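壁に物をかけるときの小さなコツ 借りている部屋でもできること

こんにちは、アニカ・ブラニガンです。日本に住んで長くなりましたが、家の中の仕事は今でも毎週のように新しいことを覚えます。今回は、壁と、フックと、かけるものについて書きます。日本語が少しかたいところがあると思いますが、どうぞ読んでください。
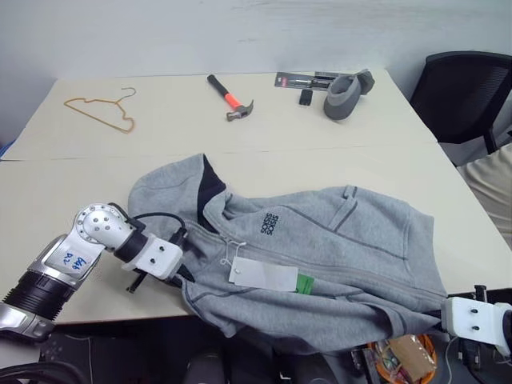
1 はじめに壁の種類を調べます

私が前に住んでいた国では、家の壁はほとんどレンガでした。日本のアパートの壁は、多くの場合、石膏ボードの上に壁紙をはったものです。最初の年、私はこれを知らないで、重い鏡を普通の釘一本でかけました。夜中に大きい音がして、鏡は床の上にありました。割れませんでしたが、壁には親指くらいの穴があきました。

調べ方はむずかしくないです。目立たないところに、細い画びょうをゆっくり押してみます。すっと入って、抜いたときに針の先に白い粉がついていたら、石膏ボードの可能性が高いです。途中でかたくなって進まないときは、後ろに木の柱か、コンクリートがあります。指の関節で軽くたたいて、音を聞く方法もあります。高くて軽い音のところは後ろが空いていて、低くてつまった音のところには柱があります。私は耳があまりよくないので、いつも画びょうのほうを使います。

賃貸の方は、契約書を先に読んでください。画びょうの穴は認めるけれど、釘やねじの穴はだめ、という契約が多いようです。私の今の契約書には、何も書いてありませんでした。それで管理会社に電話して、答えをメールでもらいました。

2 重さをはかります

「たぶん軽い」と思うものが、意外に重いです。台所のはかりにのらないものは、自分で持って体重計に乗り、あとで自分の体重を引きます。額縁は、ガラスが入っているかどうかで全然ちがいます。

フックの袋には、たえられる重さが書いてあります。私はその数字の半分までしか使いません。友人のエバレットは心配しすぎだと言いますが、私は鏡のことを忘れられません。

3 印は鉛筆ではなく、テープにつけます

壁紙に鉛筆で書くと、消したあとが灰色に残ることがあります。マスキングテープを先に壁にはって、その上に印を書きます。終わったらはがすだけです。古い壁紙のときは、一度服にはって粘着を弱くしてから使うと安心です。

フックを二つ並べるときは、まず紙に穴の位置を写します。額縁の裏にコピー用紙を当てて、金具のところを指でこすると、形がうつります。この紙を壁にはれば、間隔をはかる必要がありません。

4 釘を打つとき

短い釘は、指で持つと危ないです。私は次のどれかを使います。

・木の洗濯ばさみで釘をはさむ
・厚い紙に釘をさして、紙の端を持つ
・くしの歯の間に釘を立てる

紙の場合は、打ち終わる前に破って取ります。

金づちは、はじめの二、三回だけ柄の真ん中を持って、軽く打ちます。釘が自分で立つようになったら、柄の端のほうに持ちかえて、手首を楽にして打ちます。ずっと短く持っていると、力が入りすぎて釘が曲がります。打つ角度は、壁に対して少し上からななめ下へ。額縁用のフックには、はじめからななめの穴がついているものもあります。

釘を抜くときは、金づちの頭の下に薄い板か、たたんだタオルを入れてください。これをしないと、壁紙に丸いへこみができます。へこみは、釘の穴よりずっと目立ちます。

時間も大事です。うちの建物では、土曜日の午前に打つことにしています。平日の夜は、下の階のハッチンスさんが早く寝ますから。

5 針金ハンガーの使い道

クリーニング店からもらう細いハンガーは、すぐにたまります。コートや重い上着をかけると、肩の形が悪くなりますので、服には向きません。でも、ほかの仕事ではよく働きます。

・左右を上に曲げて、靴を干す。両端に一足ずつではなく、片方ずつかけます。
・底の線の真ん中を下へ引いてひし形にし、古いストッキングをかぶせて、家具の下のほこりを取る。
・フックのところだけ切って、物置の棒に袋をつるす。

切るときは、必ず目を守ってください。切れた端が飛ぶことがあります。切り口は紙やすりでこするか、ビニールテープを二重に巻きます。ペンチがないときは、同じ場所を何度も曲げて折る方法がありますが、折れるところが熱くなるので、手袋が必要です。

6 工具のパックを開けるとき

かたいプラスチックのパックは、私の指を一番多く切ったものです。手で引っぱらないで、裏の台紙のほうから開けます。台紙の端を少しぬらして五分待つと、紙がやわらかくなって、はがしやすくなります。中身が金属のときは、ぬらさないで、缶切りでふちを切ってみてください。

台紙は、説明を読むまで捨てません。替え刃の番号が台紙だけに書いてあることがあります。私は番号のところを切り取って、クリップで工具の箱のふたにとめています。

7 穴をなおします

画びょうの穴は、水を少しつけた指で壁紙を押すと、ほとんど見えなくなります。釘の穴には、壁用の穴うめ材を使います。白と言っても色がいくつかありますので、押し入れの中の壁で試すのがいいです。入れすぎたら、乾く前に湿った布でふきます。

ティッシュを細くねじって穴に入れ、上から白い木工用ボンドをぬる方法もあります。乾くと透明になって少し光りますので、明るい窓の近くにはすすめません。親指くらいの穴は、自分でなおさないで、管理会社に相談しました。修理代は、新しい鏡を買うより高かったです。

8 読者の方からの質問

前の記事に、タビオンさんから質問がありました。浴室のタイルに吸盤のフックをつけても、次の朝に落ちているそうです。

タイルを中性洗剤で洗い、よく乾かしてください。吸盤のほうは、お湯に二分つけるとやわらかくなって、形がもどります。水をふいてからタイルの真ん中につけ、目地にかからないようにします。それでも落ちるときは、タイルの表面に細かいでこぼこがあるかもしれません。その場合は、吸盤の下にはる補助シートを試してください。

次回は11月に、窓のすき間風について書く予定です。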